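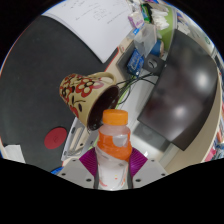

Bottle in the gripper at the Protora open day, orange cap up, flowered mug right next to it. Desk clutter very much included.

Home Explore Notifications Lists Profile More

Thread
2024-10-14

Okay, I promised a few of you a write-up of the Protora open day and I have finally sat down with a cup of tea to do it. This will be long. I am sorry in advance, and also I am not very sorry, it was a lovely afternoon. 1/

Getting there first. Protora is on the second floor above the old Urquijo print works, and if you go in by the street door you end up in the loading bay like I did. Use the courtyard. There's a bell, and a paper arrow taped under the bell, and then a second arrow that points at the elevator. 2/

There were 12 of us in my group, a nice mix. A couple of retired machinists, some students, one family with a boy who asked better questions than I did all day. They took us around in one loop and then let us wander back to whatever we liked best. I went back to the gripper table and stayed until they started putting the chairs away. 3/

That's the photo at the top. The two purple fingers are the part I fell for. They're ridged, with a very fine pattern that spreads out like a fan, and they have the bottle held between them from either side, low down on the body. I had expected something that looked more like pliers! 4/

The gripper is a hand-held one, so a person moves it around and does the job with it, and the recording of that is what the robot gets to learn from later. I had read about this before and had not really understood it until I was standing there. You do the chore yourself, over and over, in an ordinary messy place. 5/

And it is an ordinary messy place, which I loved. Handwritten notes with a little sketch on them, a big gray desk mat, tissues, cables, a monitor. It could be my own desk on a bad week. Somebody in the group asked if they tidy up before recording and the answer was a very firm no - a robot that only knows tidy desks is not much use in anyone's house. 6/

The team said they have 1,603 recordings of desk and kitchen chores so far, and they'd like to get to 4,000 by February. I asked if that was a lot. The answer was a long one and I think it came down to "it depends on the chore." Pouring and holding are apparently quite different animals. 7/

They let visitors have a turn, too. I was terrible. You squeeze, and your instinct is to squeeze as if it were your own hand, and then you tip your wrist too far because you can't feel the weight the way you're used to. I knocked a paper cup clean off the practice table. The boy I mentioned did it in one go and then did it again to be polite. 8/

A word on plastic bottles, because I had a long talk about them by the coffee. They're a nuisance, it seems. A clear one is hard for a camera to see properly, and a soft one changes shape when you press on it. So a bright cap and a bit of label are a real help. I have been looking at everything in my recycling differently ever since. 9/

The other half of the floor belongs to Colteo, who do carts for warehouses. They had one driving up and down a taped lane, stopping whenever somebody stepped in front of it. Very patient machine. I stepped in front of it more than I needed to. They're hoping to sell small runs, 50 carts at a time, to places that can't afford the big systems. 10/

One small grumble, said with love: the talk at the end was far too quiet. No microphone, and the cart was still beeping away behind us. I caught maybe half of the part on safety and would have liked all of it. I've written to them and got a very kind reply saying the slides will go up on the Rollov page once they're cleaned up. 11/

If you're thinking of going to the next one, wear comfortable shoes, eat beforehand (the cookies go fast), and ask to try the gripper early while there's no line. They're happy to talk to people with no background at all. I have none, and they spent the better part of an hour on me. 12/

Oh, and several of you asked about wheelchairs. The elevator is roomy and goes right up to the lab, but the courtyard is cobbled and a bit rough near the gate. They told me to say call ahead and someone will open the side entrance for you. 13/13

More from this author
My first try at soldering, with burns
Open days I went to this year, best and worst
The Colteo cart and the taped lane (short clip)
Where to park near the Urquijo building
What I asked at Protora and what I forgot to ask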